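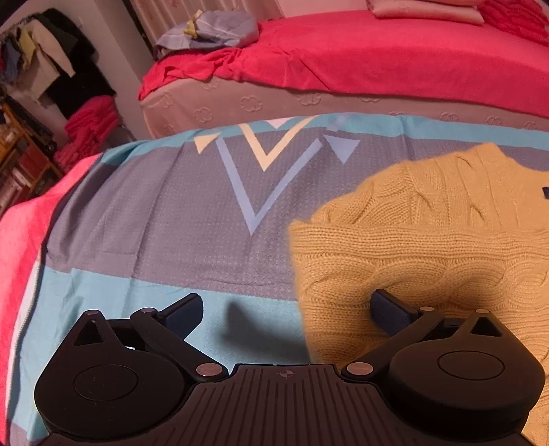 Gripper bake-off, round 3: knitwear

Quick gallery from the sweater session, more to come when I get the rest sorted. Short version for anyone who missed rounds one and two: we are comparing hand-held grippers for cloth. Two builds this time, the Drendon and the Katene. Same person, same bed, same clothes, swap tools, go again. Notes under each heading are mine unless marked. Numbers at the bottom.

Pads first

Pads in the opening shot are the dark navy ones, straight rectangles. Shona's pick. Good on the twisted cable part of a sweater, plenty to bite on. Cuffs and hems are another story, fine rib just slides unless you come in low and press down into the mattress a bit. Clem presses too hard. Clem has been told.

Linkage

Pins all checked before we started and again at the swap. Little bit of side play on the Drendon, same as round two, Manaia thinks its the lower pins wearing and I think it was always like that. Going to measure it properly in February. If anyone at Winddale still has the old spare arms please shout.

Bed vs table

Everything in round two was on a table and everyone complained, rightly. Mattress gives. You push down, the cloth sinks away from you, pads close on less than you expected. Both builds lost points for this. Table scores and bed scores should NOT be averaged together, I did it once in the spreadsheet and have taken it out.

Pattern and tracking

Left the patterned covers on. Plain cloth gives the tracker nothing to hold on to and we had drift all over the place with the white sheet in round one. Big blocks of color, stripes, much happier. Shadow from the tool is still a nuisance when you're right down on the cloth, pale knits most of all. Elsie suggested a second lamp from the far side. Will try it.
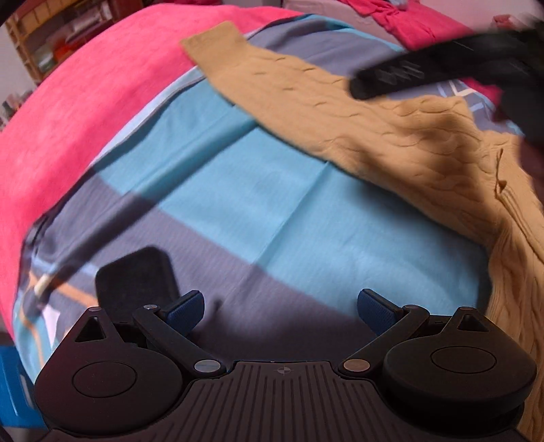

Text and notes: Manaia Quinlan
Test runs: Shona Tapsell, Clem Kerslake
Posted 30/11/2023

Tan cable knit laid out on the blue and grey cover, blue pads open, thin black cable lying across the bed on the left. Crosshatch on the pads shows up nicely in this one.

Cables

Please tape cables down. A loose one ends up under the garment, gets pinched along with a sleeve and then you have to throw away the run. Lost more than 35 runs to that across all the rounds, which is silly. Evomport do a flat one with a side exit, Līga is ordering two.

Moving on to the actual comparison. Task list was the same for both builds:

Pick up one cuff, lift clear, put down.
Pick up hem, fold to shoulder.
Sleeve across the body, both sides.
Straighten the whole thing after a bad drop.

Drendon. Wider opening, easier to get round a bunched up fold. Heavier at the front, wrists complain after an hour. Opens cleanly every time. Didn't snag once on the knit, even on the loose bits. Shona's favorite by a mile.

Katene. Lighter, quicker, closes with less squeeze on the handle. Better on thin stuff, we knew that already from the pillowcases. On chunky knit it grabs the top of a cable and nothing underneath, so you lift one ridge of yarn and the rest stays put. Clem got good at it by rocking the tool forward before closing. I could not do it at all.

Sleeve task was closest. Fold task not close, Drendon all the way. Straightening was bad on both, pads want to pinch and what you need is a flat hand. Līga wants to try a stiffer pad with a rounded end, she has some cut already.

Numbers

400 attempts planned, split even between the two builds. Got through all of the Drendon half, Katene half is short because the battery pack went flat and the spare was in my other bag. Will finish it before anybody quotes a percentage at me. Running total for the whole project is now 2203 logged attempts, all rounds, all cloth.

Log sheets are in the shared folder under "knits", file names are a mess, sorry. Elsie is going thru them. If you did a run and wrote your initials on the wrong line tell her and not me.

Next time

Thick socks, maybe a towel. Second lamp. Taped cables!! Same task list so we can compare, minus the straightening one unless Līga's pads are ready. Need one more pair of hands for the swaps, message Shona if you're free.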